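The Second Cup

I have been trying to quit coffee since June, and I would like you to know that it is going terribly.

My doctor didn't even ask me to quit, exactly. She asked how much I drank, I told her, and she put her pen down. So I went home to Stunton with a plan: one cup in the morning, tea after that, and nothing with caffeine in it past lunch. I lasted four days. On the fifth I drove 15 miles to Figueroa for a flat white and told my husband I was getting the tires looked at.

What I wanted to know, once I'd confessed (he'd found the receipt), was whether other people manage this. So I started asking. Fenna Verbruggen runs Ploretti, the little roaster behind the post office, and you'd think she'd be the last person to help me. She drinks one cup a day and has for years! She makes it at ten, sits down with it, and won't answer the phone until it's gone.

"People drink the second one because they didn't notice the first," she told me, and then sold me a bag of beans anyway.

I think she's right about the noticing. My first cup happens standing up, half dressed, with the radio on and a kid asking where his other shoe is. By the time I'm awake enough to taste anything, I'm holding an empty mug and wondering who drank it.
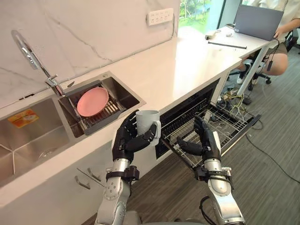
The tea problem

Everyone told me to switch to tea. Everyone who told me this grew up on tea. Prasanna Sultana, my neighbor two doors down, boils hers with milk and cardamom in a dented saucepan and it is wonderful, it really is, but when I make it at home it tastes like a warm cough drop. She's come over twice to supervise. I scorch the milk every time.

Then there was the chicory month. Danjuma Dauda, who I used to share an office with, swore by the stuff and mailed me a bag big enough to stuff a pillow. It smells like toast and I was so hopeful! My husband likes it now, so at least it's being used up.

The closest I've come to a fix is smaller and dumber than any of that. I bought a little pot that holds one cup and gave the big coffee maker to my sister. If I want more I have to rinse out the grounds, boil the water again and stand there for another four minutes thinking about what I'm doing. Most mornings I can't be bothered. Some mornings I can, and on Saturdays I don't even pretend.

I went back to the doctor last week. She asked how many cups, and I said one, sometimes two, and this time she wrote it down.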